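Workshop > Tips > Collecting demonstrations
By the Quintana bench team
April

Tips for recording good examples on a two-arm table

We have recorded demonstrations at our bench in Dinville since last spring, all for one learning system, which we call Ganon. Most of our mistakes were small household mistakes: a wet table, a cable in the way, a cap nobody closed. I write down what I would like to have known on the first day. Your arms may be different from ours, but the table is probably the same.

Prepare the table first

Clear everything that is not part of the task. A pen left near the wall will be in every recording of that morning, and the system can learn to look at the pen. Wipe the wood with a dry cloth, then open and close both grippers one time before you start. If a finger makes a noise or stops early, clean it now.

Look where the cables go when the arms are stretched. They should have enough length to follow the wrist, but they should not touch the object. We fix ours with soft straps and check them again after lunch, when people have moved the chairs.

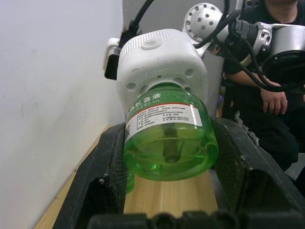
Choose objects that a person really uses at home, and choose them a little difficult. Boxes and cubes are easy to grip and they teach very little. A mosquito-repellent heater with its refill is a much better subject. The bottle is round and smooth, it goes up into a white plastic unit, and the fingers must hold it from both sides while the unit stays in line with the neck. With clear green plastic like this one you can also see the wick inside, which helps the operator to judge the angle. Never connect the heater to power during recording. Keep a paper towel close, and throw away any refill with a crack.

For parts that screw together, turn slowly and stop when you feel resistance. The operator always wants to make one more small turn. Please don't. A neck with a damaged thread will spoil the next recordings too, and you may not notice it until the evening.

Change the start position

Do not put the object on the same point each time. We move it a little to the left, to the right, nearer and farther, and after every 12 recordings we also change which arm begins. Do not draw marks on the table to help yourself - the cameras see them as well. A list on paper is enough.
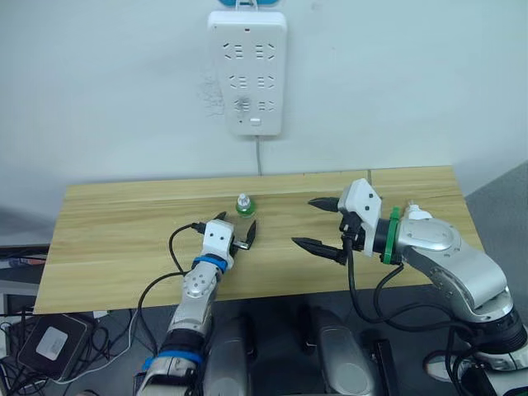 Wait until both arms are still before you press record, and wait again at the end before you stop. Three seconds on each side is a good habit. If you cut too early, the last movement is lost, and the last movement is often the release, the part we need most.

Keep the failed ones, but separate

When a bottle falls, do not delete the recording. Put it in another folder and write one short line: fell to the left, closed too soon, wrong arm. We use Stitel for these notes, but a simple text file is also fine. If the operator made a mistake and then corrected it calmly, we keep it with the good ones. If he was tired and fought with the object, we do not.

How many are enough

For one simple pick we were satisfied with a few hundred. For taking a refill out of its heater we needed over 1000, and the first part of them was not useful because we had changed the lamp in the middle. Decide your light in the beginning and leave it.

Take a break every hour. Tired hands make crooked paths, and the system will copy them with great patience. On Thursday we do no recording, only watch the old ones and throw out the bad.

Last updated: April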